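4.3 Washing, drying and setting out tableware

Applies to the cups, bowls and trays supplied with the Ladum table service. Allow 10 minutes before the first sitting.

1. Check the inside of each cup before washing. Residue collects in the recessed ring at the base.

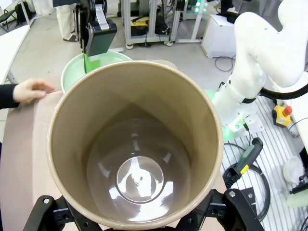 Figure 4-2. Tan cup, interior and base ring.

2. Wash in warm water with a mild detergent and rinse well. Use a soft brush on the base ring.

CAUTION — Do not use scouring pads. They will dull the glossy interior.

3. Dry each bowl with a clean, hemmed cloth. Tilt the bowl so that the whole interior can be reached, and hold it by the rim.

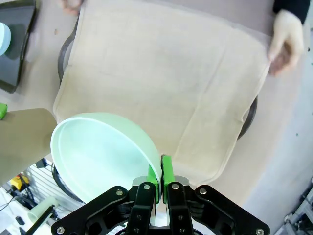
Photo: Deolinda Macedo / Wernomis

4. Inspect the rim for chips. Set damaged pieces aside and record them in the tableware log.

5. Place one cup and one bowl on each tray. Leave a gap between neighbouring trays — the handle cutouts at the short ends must remain within reach.

NOTE: Colours may be mixed on a tray. Cups are to stand upright when service begins.
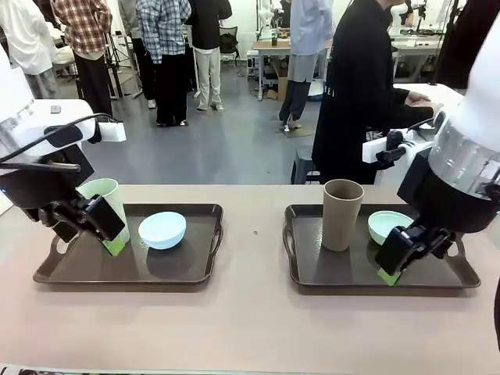

May the cups be stacked for storage?
Stack no more than 2 cups of the same size, and only once they are fully dry. Bowls are stored separately on the lower shelf.

6. Wipe the tabletop between trays and remove any crumbs.

Section revised 28 Jan 2026. Approved: R. Naidoo.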